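Project Report: Care and Storage of Household Bath Textiles

Submitted by Carys Gwynne and Phúc Quan
Textiles and Home Management, 17 August 2024

## 1. Purpose

The project examined how a small household can fold and store bath linen in limited shelf space. The work was carried out for the Wasum student residence, where one linen cupboard serves 20 rooms. Residents had reported that stacks leaned and that items were hard to find.

## 2. Materials

The textiles were supplied by Sedine as a matched bathroom set in pale green. The residence already uses a similar set under the Mathias label, and this report does not compare the two. Each piece was weighed on a kitchen scale before handling began. The bath mat weighed 922 g and the towel 270 g.

All handling was done on a white surface. A plain background made it easier to judge whether an edge was straight, and the pale green remained easy to see against it.

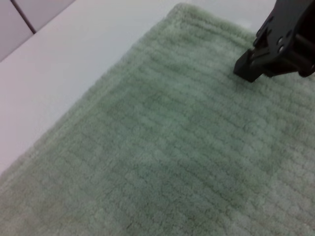 *Figure 1. Bath mat laid flat, with raised border and ridged center.*

The border of the mat is raised and forms a band along the perimeter. Inside it, rows of small tufts are separated by shallow channels. This construction affected the method. A fold placed along a channel stayed down, while a fold placed across the tufts opened again within a short time. The authors therefore recommend that the mat be folded once only, or stored flat where the shelf allows – the lower shelf at Wasum is deep enough for this.

## 3. Folding the Towel

The towel was folded into several layers with the outer edges turned inward. The pile was smoothed by hand in one direction after each fold. Thick terry does not produce a sharp corner, and the rounded shape was accepted as normal. Pressing the stack under a board was tried and gave no lasting benefit.
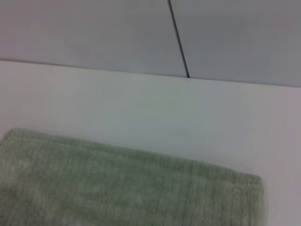
## 4. Findings and Recommendations

1. Mats should be kept below towels, with no more than 2 mats in one stack.
2. Folded edges should face the front of the cupboard – loose edges catch when a neighboring item is removed.
3. The shelf labels prepared under the Prurnudance housekeeping plan should be kept, but moved to eye level.

A second trial is planned for February, when the residence replaces its winter linen.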